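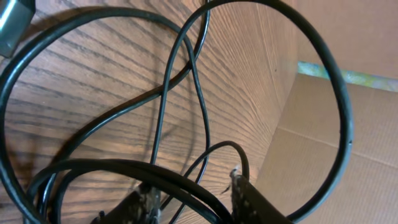 Cable Sort, Pulstead Storeroom

Gallery page 3 of the Pulstead equipment clearance. Pages 1 and 2 cover shelving and lamps. This page covers power leads, extension cords and adapters. Notes are short and follow the order of work. Lengths are in inches unless marked otherwise.

Background

The storeroom held 1,036 items when the inventory closed in July. Of these, 290 were cables or had a cable permanently attached. Most had been put away by whoever used them last, in whatever box had space. The Indberg shelf and the Dauda shelf each had a cable box, and neither box had a label. Both have now been merged into one numbered set.

Black cable, unsorted

Tangled black cables on a wood-grain surface, with cardboard to the right. The thick cable forms one large loop that runs out over the cardboard and back. A second thick black cable bends down the left side, near a gray boxy piece that resembles a power adapter.

Untangling

Work from a free end. Pulling on the middle of a tangle tightens it, and thin leads can be damaged at the strain relief before the knot gives. Lift the largest loop first and lay it to one side without twisting it. Smaller loops inside it usually drop clear.

Plugs and adapter housings cause most of the trouble. A housing that has passed through a loop has to go back the same way. Feed slack toward the housing until the loop is wide enough, then pass the housing through. Do not unplug detachable leads until both ends have been found - otherwise the lead and its adapter get separated, and matching them again takes longer than the untangling did.

Similar colors slow this down. With several black cables together it helps to put a strip of masking tape on both ends of each one as it is identified. The tape comes off after labeling.

Inspection

Each cable was run through the hand from end to end with the power off. Reasons for rejection:
Cuts or cracks in the outer jacket
Flattened sections
Exposed conductor at the plug
Bent or discolored blades
Adapter housing open at the seam

Tape over a damaged jacket was treated as damage. Cables with a faint crease from tight storage were kept if the jacket was sound, and laid out straight overnight before coiling.

Coiling

Over-under coiling for anything longer than 60 inches. Make the first turn in the normal direction and the next with the cable turned under the hand, alternating to the end. The coil lies flat and pays out without kinks. Shorter leads were folded in a loose figure eight.

Thick cable needs a wide coil. If the coil springs open when set down, it is too tight for that cable. Do not wrap leads around an adapter housing. It saves space in the box and wears out the point where the lead leaves the housing.

Ties and labels

Fluseo hook-and-loop ties, 200 to the pack, black, cut to length. One tie per coil, two on the heaviest cords. The tie goes around the cable near the plug first and then around the coil, so that it stays with the cable in use. Wire twist ties and rubber bands were removed and thrown out. Old rubber bands had stuck to several jackets; the residue came off with a damp cloth and a little dish soap.

Labels are plain paper under clear tape, folded over as a flag a hand's width from the plug. Each flag gives:
Type of connector at each end
Length
Box number
Equipment it belongs to, if known

Adapters also have the output voltage and current copied onto the flag in larger print. The molded text on the housing is hard to read under the storeroom light.

Boxes

Cardboard cartons, one layer of coils per carton where possible. Coils stand on edge with the flags up. Heavy extension cords lie flat and have their own carton on the bottom shelf. Carton fronts are marked with the box number and the range of lengths inside.

Box 1: power leads, detachable
Box 2: adapters with leads attached
Box 3: adapters without leads
Box 4: extension cords, light
Box 5: extension cords, heavy
Box 6: unidentified

Box 6 stays open for one quarter. Equipment owners should check it before requesting a replacement. Anything still unclaimed goes to electronics recycling with the rejects - not to the general trash.

Open items

Two adapters in box 3 have unreadable ratings and should not be used until measured. The length marks on the shelf edge need to be redone in ink. Box 5 is close to its weight limit and may be split.

Page updated December 16, 2021. Next page: hand tools and drawer inserts.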